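Two-Arm Flower Arranging in a Shared Workshop
Student Project Report, Clerkandale Workshop Program

Summary

This report describes the construction and first trials of a two-arm workstation for handling artificial flowers. The project was carried out over one term in the shared workshop at Clerkandale. Its aim was to determine whether a pair of small robot arms, operated by students with no earlier experience, could sort a mixed bunch of stems and place them in a vase. The workstation was completed within the term. The arranging task was completed in part, and the remaining work is set out in the final section.

1. Background

The project followed an earlier one, Bollasau, in which a single arm was used to stack foam blocks. The Bollasau report recommended that a later group attempt a task with soft or flexible objects and a second arm. Flowers were chosen for three reasons: they bend, they catch on one another, and they can be bought cheaply in artificial form. The project was given the name Rallis when the proposal was approved in October.

The budget was set at $500, of which $200 was reserved for consumables and spare parts. The arms were already held by the workshop and were not charged to the project.

2. Workstation

The arms are mounted at opposite sides of a square table with a light wooden surface. A green mat covers the working area and is held within a frame of black aluminum extrusion. The frame was squared with metal corner brackets before the mat was fitted. Each arm has a camera at the wrist, so that the operator can judge the approach to a stem at close range.

Cable routing took longer than planned. In the first layout the cables pulled against the wrist joints when an arm was fully extended. The group rerouted them with a longer loop over the outer links, and later sessions proceeded without a stop for this cause.

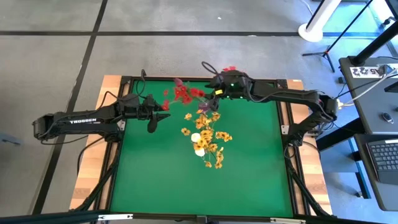
Figure 1. Both arms at the bunch, with the stems held by the right gripper.

3. Method

Each trial began with the arms in their rest positions and the flowers placed on the mat. One student operated the arms while a second kept the written log. Control software was taken from Avano, the workshop's own code library, with changes to the speed limits and to the closing force of the grippers.

Two tasks were defined:

Task A – Separation. One arm holds the bunch while the other draws out a single stem.

Task B – Placement. One arm picks up a flower lying on the table and lowers it into a vase.

A total of 200 attempts was logged across 6 sessions. An attempt was recorded as complete only if no other stem was displaced from the bunch or the vase. Attempts stopped by the operator were recorded as incomplete, whatever the reason for stopping.

4. Observations

Task A was the more difficult of the two. Small blossoms with many petals tended to hook onto neighboring stems, and pulling harder made the tangle worse. A slow turn of the wrist before the pull gave better results. The group also found that the holding arm should grip the stems low and in a compact group – a wide grip let single stems slide past the fingers.

In Task B the main problem was the approach to the table. A flower lying flat offers very little height for the fingers to close on, and a fingertip that comes down too steeply presses the stem into the surface. Tulips added a further problem, as their broad leaves could hide the stem from the wrist camera. The operators learned to aim for the bare part of the stem, well away from the bloom.

The clear glass vase was difficult to judge in the wrist camera view. Its rim was often lost against the background, particularly in daylight from the windows. A strip of colored tape on the rim was considered. It was not adopted within the term, so that all logged attempts would be made under the same conditions.

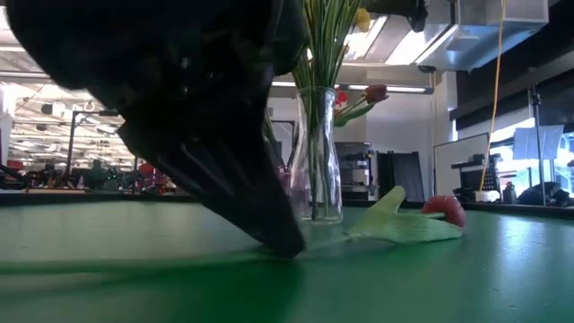
5. Remaining Work

Placement of a full bunch, stem by stem, was not achieved. The group recommends that the next project address the following points:

Fit softer pads to the fingertips, so that thin stems can be held without being crushed.

Repeat Task B with an opaque vase and compare the results with the present log.

Record the angle of approach for each attempt. The log sheet used for Rallis had no column for it, and the notes on this point are incomplete.

The log sheets, the modified Avano settings and the cable layout drawing have been placed in the workshop's project folder. The mat and frame remain bolted to the table and may be used by other groups on request.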